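Gasari Board Insertion: README

Gasari is a set of 130 teleoperated demonstrations of a single-arm board insertion task, recorded to compare grasp-conditioned policies against a scripted baseline. Collection was run by Nandi Xaba and Killian Bouvier. Release 4 is dated 2 March 2025 and replaces the September release, whose wrist video was offset from the joint states.

Each episode is one directory with wrist video, joint positions, gripper width, tool-frame wrench and a text label for the target holder. Episodes start with the board already grasped, so grasp acquisition is outside the task.

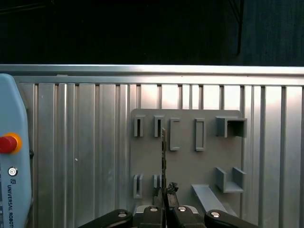 Observation for the policy is the wrist stream plus proprioception; no external camera is used. Held edge-on between the fingertips, the circuit board covers only a thin vertical strip of the image, and its pose about the long axis is poorly constrained by vision alone. The slotted holders on the gray fixture board are the insertion targets. Reflections on the ribbed aluminum behind the fixture were left in, and no exposure correction was applied.

The split is by episode: 89 for training, the remainder held out. Labels were checked by Zodwa Moodley. Four training episodes contain a regrasp and carry the flag regrasp=1; filter them if your method assumes a fixed grasp.

Known issues: wrench readings are not gravity compensated. Gripper width is the commanded value and does not reflect fingertip compliance.

Contact for corrections: Nomvula Motaung.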